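Household Notes
2/27/19

Do white cloths really need their own folding system?

A booklet came in the mail last month from Stomasura, the linen shop on the Fivomdale side of town, promising to change the way I fold a white cloth. It runs to nine pages. I have been folding white cloths since I was tall enough to reach the dryer, and I was not aware that I needed changing, but Lawal Nwosu asked for a review and I said I would try it for a few weeks.

The claim is that plain white cotton, the kind you use for dish towels, napkins and polishing glasses, creases because we fold it flat on a surface and press down on it. The booklet wants you to pinch the cloth near the middle, lift it a little so it makes a soft ridge, and let the sides drop before you bring the edges together. Stomasura calls this "waking the cloth." I will not be calling it that.

My first objection is that most people don't care about creases in a dish towel. You dry a plate with it, it gets wet, you hang it on the oven door. If someone is inspecting your dish towels for lines, the problem is the guest. My second objection is that the booklet never says what size of cloth it has in mind, and a napkin behaves nothing like a tablecloth. Pinch a napkin in the middle and you've got a handkerchief trick. Pinch a tablecloth in the middle and most of it stays right where it was.

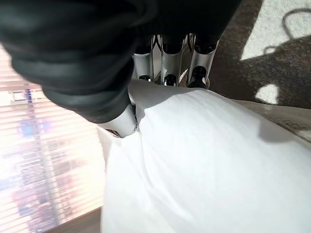
I did the pinch every evening for the first week and got no better at it. The trouble comes with the second hand. One hand is holding up the ridge, so the other has to find a corner, smooth the near side and keep the far side from sliding, all at once. By the time I had a corner lined up, I had usually put a new wrinkle in the part I'd just smoothed. Doing it the old way, corner to corner and a pass with the flat of the hand, I was done before the kettle boiled.

Ehsan Bajwa, who proofreads this newsletter and irons his pillowcases, tried it too and came back with a kinder report. He says the lift is useful when the cloth has come out of the dryer with a twist in it, and that you can feel where it wants to straighten. I tried again with that in mind and I'll give him half a point. A quick lift and shake does loosen a twist. I would only add that my mother did the same thing with every sheet she owned and never printed a booklet about it.

Then there's the light. The booklet tells you to work next to a window so you can "read" the cloth. Fine, daylight does show up creases on white cotton that a ceiling bulb hides. It also shows up the tea stain you thought was gone, the gray patch from the one wash with the black socks, and every bit of lint. I spent more time by the window picking off lint than folding. If you want to enjoy your linens, I suggest a lamp.

The part I did keep is the advice on stacking: thick cloths at the bottom, thin ones on top, folded edge facing out. It is common sense, but I hadn't been doing it, and the stack in my cupboard no longer leans.

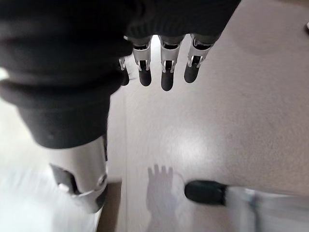 What it costs

The booklet is free. The Budness spray they want you to use with it is $9 a bottle, and it smells like a dentist's waiting room. I left one cloth unsprayed and folded it the same way as the others, and after a night in the cupboard I couldn't tell it from the rest. Neither could Ehsan, and he was trying.

There is also a folding board called the Tănase, which I did not buy. I own a counter.

Letters

Lawal has had several replies to the January item on starch, mostly cross. I stand by it. He is holding them for the May issue, along with a note from a reader who folds all her napkins into thirds and would like the rest of us to stop using quarters. If you have tried the Stomasura method on anything bigger than a pillowcase and it worked, write in and tell me the size of the cloth. Leave your letters at the desk, box 93.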